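The Nulcombe Letter
Home and Table
by Binta Dauda

Okay, so I promised in March that I would stop writing about glassware for a while, and I did manage two letters in a row without it (the soup letter and the one about drawer liners, which got more mail than anything I've ever done, thank you, I'm still reading it all). But I've been living with a gold wire glass rack and a bunch of silicone wine glasses and I have things to say!

The rack is one of those tree-shaped ones. It has a zigzag trunk and curly hooks coming off both sides, and it stands on a round black base with a gold edge. You hang your glasses on it upside down by the foot, and there's a little gold bear sitting in the middle of it all. I did not buy it for the bear. I want that on record, even if my sister says otherwise. I got it from Jinder, the home store out on the Trovallow road, when they were clearing a shelf, and the glasses came from a different place entirely, so if the two don't always get along that's on me.

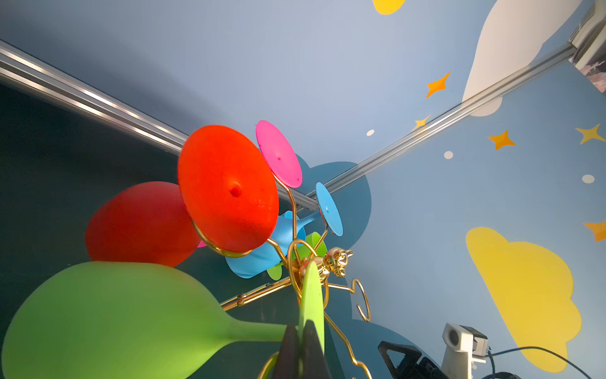

Issue 310, page 4

Color first. I grew up in a house where wine glasses were clear and lived behind a door, and I was told not to run near them. A lime green one would have been a scandal. Now I've got lime green, hot pink, sky blue, a deep red, and an orange-red that I keep reaching for before the others, and against all that gold wire they look like something from a candy counter. When people come over they pick a color and that's theirs for the night, so I don't need those little charms that go around the stem and end up in the disposal.

Now the hanging. With real glass on a rack like this you slide the foot in, hear it click against the wire, and you're done. Silicone is softer and it grabs. It doesn't want to slide over metal at all, so you sort of have to lift the glass a bit, tip it, and then lower it down into the curve. Push it straight in and it drags the whole rack along the table with it (I did this in front of company). If you let go too early the glass flops over and rests sideways across an arm, which holds just fine, but then it's taking up room that belonged to its neighbor.

What helped me most was starting at the top. I used to fill the low hooks first, on the theory that weight at the bottom is a good idea, and then I'd be threading a wide bowl down past everything I'd already hung. Top glass first, then one on the left, one on the right, and keep going like that so the tree isn't leaning on one side the whole time. Put the fattest bowls on the outside. The smaller ones can go in near the trunk, by the bear.
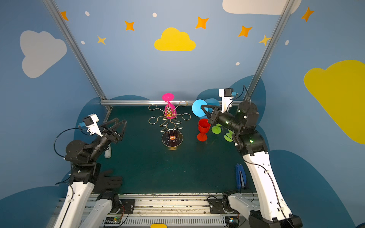 Taking them off is easier, though I still see guests grab the bowl and yank. Go for the stem. Pinch it close to the foot, turn the glass a little until the foot clears the wire, and then bring it out sideways. Then stand it up on the table and move on to the next one. I like to take down only what we're using and leave the rest hanging, since a half-full tree still looks cheerful in the middle of a table and it gives the kids something to rearrange while dinner is late.

Washing: warm water, plain dish soap, and please skip anything with a strong scent. Silicone holds on to smells like you wouldn't believe. I used a lavender soap once and my apple juice tasted like a guest bathroom for a week. If yours have picked something up, a paste of baking soda and a little water, left on overnight, got mine back to normal. They also collect lint – dark towels are the worst – so I shake them out and let them air dry on the rack with a dish towel folded under the base.

Several of you asked in your letters if wine tastes different out of silicone. I think it does, a bit, mostly because the rim is thicker than you're used to. I wouldn't pour anything I'd saved up for. For lemonade on the porch, or a cheap cold white with ice in it (yes, I do that), I'm very happy with them.

Mrs. Iyamu from the Trovallow end of the list wrote to say she uses her rack for mugs and necklaces and has never once hung a wine glass on it. I tried the necklaces. The curly hooks are perfect for it, especially for the short chains that knot up if you so much as look at them, and I may need a second tree.

Next time I'm going to do the picnic basket letter, finally, so if you have a good way to carry deviled eggs send it in by 21 May 2021 and I'll try as many as I can stand to eat. Same address as always, and please write your name so I can read it!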